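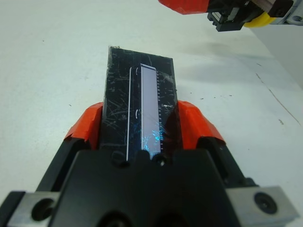
Black, glossy and badly scratched.

Home What we do Donate kit Reports Contact
Search this site Go

Hullow Reuse and Repair - progress report to the Postma Fund
2026-06-08
Prepared by Kristine Tagle

Sorry for the short notes in places, wanted to get this to you before the panel papers go out. Full spreadsheet to follow from Arūnas.

Where we are

Open and running. Shop unit on the lower street has been ours since the spring, rent paid to the end of the grant year. The drop-off counter took longer than planned to sort out - the landlord wanted a fire door moved and then changed his mind, so we lost a good few weeks there. Counter is now open two afternoons and one evening. The evening is by far the busiest. People come straight from the station.

Target in the bid was 100 households helped by the end of the year. We are at 60. Happy with that, given the late start. Most of those are first-time users and a fair number came through the school, which we had not counted on at all.

What comes in

Mostly small electricals. Kettles, lamps, radios, a lot of toasters. Then phones, tablets and laptops, which are the bit people really want from us and also the bit that takes longest. Sewing machines have been a surprise. One per week on average to start with, now more, and they nearly always only want a clean and a new belt.

We do not take fridges, microwaves or anything with a fuel tank. There is a sign up. People still bring them. We now hand over a slip with the council tip opening times on it, seems to keep everybody friendly.

Phones and tablets

The hold-up here is passwords. An account still locked to the last owner makes an otherwise decent tablet useless to the next family, and if the donor has already gone home there is not much to be done. We changed the drop-off form in response. Donors now sign out of everything at the counter, with one of us beside them, before they leave. Adds 6 minutes or so to each visit and the queue grumbles, but the pile of locked kit has stopped growing.

Wiping is done with Arnine. Licence was in the budget, renewed at the same price. Each device gets a printed certificate and we keep the copy. Arūnas Paju has written up the steps on two sides of A4 so that anyone on shift can follow them, and it's pinned above the bench.

Scratches and scuffs we mostly leave alone. In the bid we said we would replace worn glass where possible. Having now priced it, we would like to drop that - the parts cost more than the devices are worth to anyone, and the families we asked would sooner have a scruffy one now than a nice one later. Cases are cheap and cover a lot. Could you confirm you are ok with this change please. It frees up part of the parts line, see below.

What can't be mended

Goes to Dredex. Collection is monthly, they bring the cages and take the full ones away. Paperwork has been good. The June collection was late and we had cages in the corridor, which the dance class upstairs did not enjoy. Dredex have offered us a smaller, more frequent pick up at the same rate and I would like to say yes.

Loose batteries are kept apart in the metal bin by the back door. Swollen ones go in sand straight away. Fire officer came round, looked at it, wanted a lid that closes by itself. Bought and fitted.

Training sessions

We promised evening classes in basic repair. Ran the first block, fuses and plugs and how to use a meter safely. Turnout was patchy at first, then full once we moved it from the library to our own bench. Feedback forms were mostly kind. Main complaint was the lighting, which is fair, the unit is gloomy after tea time. New lamps orderd.

Second block is soldering. Kristine to lead (me), as the tutor we had lined up has moved away. Looking for somebody to share it with. If the Fund knows anyone locally I'd be glad of a name.

Money

Spend is under profile. Reasons:
- counter opened late so less heat and light used
- tutor fee for the second block not spent
- parts line hardly touched, see phones and tablets

Over on two things. Insurance went up when we added the training bench. And the door - the landlord paid for the work but we paid for the new lock and the extra keys.

We would like to move the unspent tutor fee and the bulk of the parts line across to opening hours. A third afternoon would do more good than anything else on our list. I have put a draft budget in the spreadsheet with the change marked in yellow.

Things that worry me

Storage. The back room is full by the middle of every month and there is nowhere dry to overflow into. The church has a garage and we are talking to them about it.

Charger leads. We have boxes and boxes of the wrong ones and never enough of the right ones. Will put out a call on the school newsletter.

Too much depends on Arūnas. He was off for 2 weeks and the wiping stopped completly. The A4 sheet is meant to fix that but nobody else has yet done a full shift on their own. Planned before the summer break.

Next

Garage decision. Extra lamps up. Soldering block advertised. Third afternoon, if you agree the budget move. Visit from the Fund whenever suits, evenings are best for seeing it busy - let me know and I will make sure the kettle is one that has passed its test.

K. Tagle

Contact us | © Hullow Reuse and Repair | Back to top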